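3.2 House rules for shared two-arm cells

The rules in this section grew out of ordinary working days at Zorcombe, where several teams take turns on the same cells and where, until we wrote things down, each team had its own idea of how a job ought to be set up, stopped and handed over. We have tried to keep them short enough that a person will read them standing up. Figure 4 shows a two-arm job on light-blue material, seen from the fixed workspace views and from the gripper views.

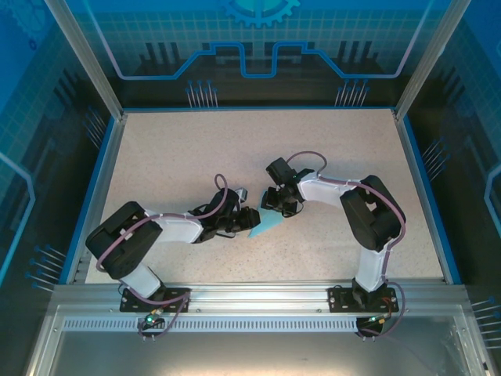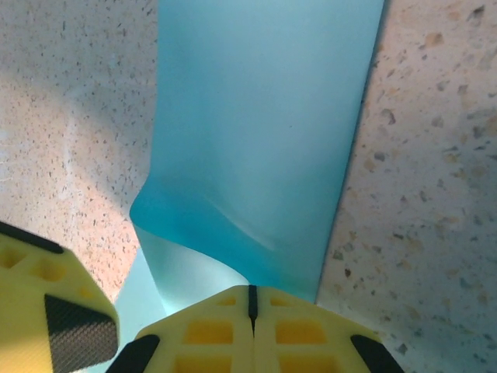
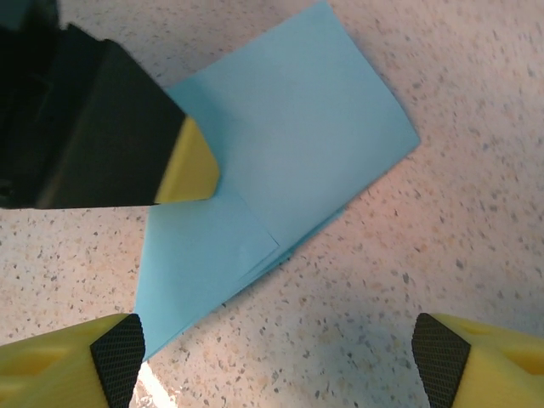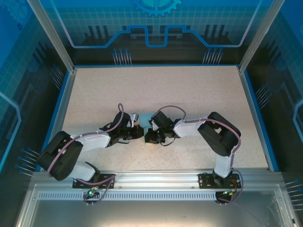

Figure 4. Two-arm handling of light-blue material on a speckled work surface.

Our first rule concerns the space between the two grippers, and it is the one that took us the longest to agree on. We call it the meeting zone, and every task sheet must say where it lies and which arm is allowed into it first. A task such as the one in Figure 4 makes the need plain enough, as the two grippers come in from either side toward one small piece near the middle of the table, and in the last of the four views they face each other across a narrow gap. With that little room, it is no good for each arm to have a sensible path of its own if the two paths were written by different people on different afternoons. The sheet therefore names a lead arm for each step. The other arm may hold still or back away while the lead arm moves, but it may not enter the zone until the step is marked as finished. When both arms truly have to move together, say to carry a piece between them, the sheet says so in a line of its own and the speed cap drops to 25 percent of whatever the cell normally runs.

We were asked more than once whether this was too cautious for light arms working on light material. Our answer is that the rule protects the work at least as much as the hardware. Under the older Brekov sheet, which listed only a joint limit and a top speed for each arm, most of the stops we had to deal with were small touches between grippers. They did no damage worth mentioning — a scuffed fingertip, a joint a little out of its zero — but each one meant throwing out the run and checking both arms again, and a long morning could disappear that way.

The second rule is about thin and folding materials. Paper, cloth and soft sheet do not stay the shape they were when the task was written, and a grasp point that was open at the start may be under a flap a moment later. We ask the author of a task to name at least two grasp points for every fold, and to say which view the operator should trust when the views disagree. For most folding work this is the gripper view. Once an arm is over the piece, the fixed view can make a layered stack look like a single flat sheet, whereas from close by the separate edges along a fold are often quite easy to pick out. The fixed view is still the one to use for judging the distance between the arms, and operators should get into the habit of looking at both before they confirm a step. We allow a retry at the second grasp point, and after that the run is closed and the piece is replaced with a fresh one. Smoothing out a tired sheet and carrying on with it was common practice at Botadgate when we visited in April, and we understand the temptation very well, but old creases steer new folds and the records from such runs are hard to compare with anything.

The third rule covers cables. Each moving cable must have enough slack for the full reach of the arm, and the slack must be checked at the far ends of that reach with the arm moved slowly, before the first run of a session and again after any change of gripper. A loop that looks generous with the arm folded up can be tight when it is stretched out. We do not set a figure for the size of the loop, and we did try. The Thân cells and our own are built differently enough that any one number was wrong for somebody, so the sheet asks instead for the operator's initials next to each of the extreme poses.

The fourth rule is the shift log. It has one line per run, with the task name, the lead arm for the step at which the run ended, and the reason it ended, chosen from a short list. Aishwarya Bangera, who kept the log through the trial period, pressed for a free text box beside the list, and we are very glad she did. Of the first 100 closed runs, 70 were marked with the catch-all reason "other," and it was her notes that let us go back and sort them. The present list has separate entries for a slipped grasp, a doubled layer and a late release, all of which came straight out of that box.

The rules took effect at Zorcombe on June 28, 2021, and the log now holds a little over 3,000 lines. We have left the wording alone as much as we could bear to, even where it reads a bit stiffly, so that early and late entries mean the same thing. The one real change has been to the handover: an operator leaving a cell now parks both arms outside the meeting zone and writes the parked pose on the sheet, and the person coming on reads it back aloud before touching anything. Section 3.3 sets out how the log entries were coded for the comparison between sites.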